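Monthly Safety Check of Break Room and Snack Table
Driston Building, Unit 48
Thursday, September 15, 2022
Form valid for all Driston rooms where food is kept

Please mark each point OK, REPAIR or WATCH and write a comment. A mark without comment is not accepted by the office.

1. Floor and door
Door closes by itself: OK
Floor free of cables and boxes: OK
Comment: The mat at the door was turned up at one corner in April. It is now glued and stays flat.

2. Electric
Kettle cord and plug: OK
Wall socket, left of sink: REPAIR
Comment: The cover of the socket moves when I pull out the plug. Job 338 is open with Pudov. Until they come, please use the other socket. The kettle is 2000 watts and must not share a socket with the toaster.

3. Table and food
Table top clean, no sharp edges: OK
Storage box stable: WATCH
Food closed or covered: WATCH
Comment: The storage box with three drawers should remain at the back of the table. Please do not put heavy things in the top drawer only, the box can tip when it is opened. Open snack bags must be closed with a clip. Bananas may stay out of the refrigerator, but check them on Friday and throw away the soft ones.

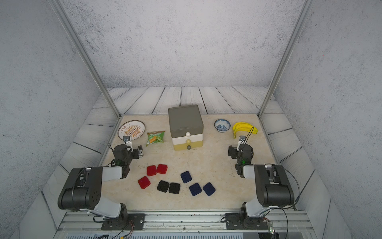

Point 3: table with plate, green snack bag, drawer box and bananas.

The plate with the orange sunburst is for dry snacks. Do not heat it in the microwave, I could not find any mark under it which says it is allowed. I asked Sárközi, who delivered our dishes, and wait for the answer.

4. Refrigerator
Temperature written on the sheet: OK
Door seal: OK
Comment: Two boxes had no name and no date. I put a yellow note on them.

5. Fire
Extinguisher in place, pin and seal good: OK
Way to exit, minimum 70 cm free: REPAIR
Comment: The Bulby water bottles were standing in the way again. They must go under the counter on the day of delivery.

Open from this check: socket cover, answer about the plate, water bottles.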